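Estari releases Laltinik 2, planning software for two-armed work cells

FOR IMMEDIATE RELEASE
2022-06-29

Estari today put out version 2 of Laltinik, its motion planning and task software for pairs of robot arms on one bench. Available now to existing licence holders. New customers from August.

Main change: one planner for both arms. In version 1 each arm had its own plan and a referee process sat between them, stopping one whenever the other came near. Safe, but slow, and customers told us so. Version 2 plans both arms together and replans while they move.

"The old referee was my code and I'm glad to see it go," said Zohreh Jafarzadeh, who leads planning at Estari. "It would park an arm for a clash that was never going to happen. Now the two share one clock and one map of the bench."

Also new in this release:

Grasp picker for thin and curved parts. Older versions liked boxes and cylinders and did badly with anything bent. The new picker works from the outline of the part and offers several grips, best first. Users can lock a grip or rule one out.

Tray frames. Teach a tray once, then move it. Pick and place points follow the tray, not the table. Trays can be told apart by colour, with the colours set in a plain text file.

Replay. Every run is logged with joint positions, gripper state and the plan in force at the time. Scrub back to any point and branch a new plan from there. Logs from version 1 open without conversion.

Offline checks. Task scripts can be run agianst a simulated cell before going anywhere near the real one. Estari's own test set stands at 741 tasks, all run nightly.

Tested on the bench at Pathirana, the contract assembly firm, which had the beta for 94 days. Their cell handles small shaped parts between coloured trays.

"Set-up was the thing for us," said Bevan Maihi, cell engineer at Pathirana. "We change trays a lot. Before, that meant teaching points again, and somebody staying late. We still want better error messages and I've sent them a list."

The list is being worked through. First fixes in the August update, along with a driver for Clostitz grippers, which didn't make it into this build.
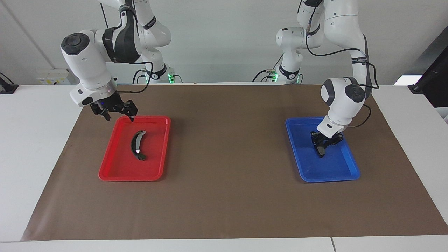
Two arms at work with Laltinik 2: one gripper open over the red tray, the other closed on a curved part in the blue.

Pricing: 600 pounds per cell per year, both arms included. Free upgrade for anyone on a current support plan. Teaching licences on request.

Known issues are in the release notes. Please read them first, especialy the part on cable limits at the wrist if your cables run outside the arm.

"Send us your awkward parts," said Sewwandi Bandara, product manager. "Drawings are fine. The real thing in a padded envelope is better."

Press contact: Cadi Wynne, Estari press office. Review copies and interview requests by email please, phones are busy this week.

ENDS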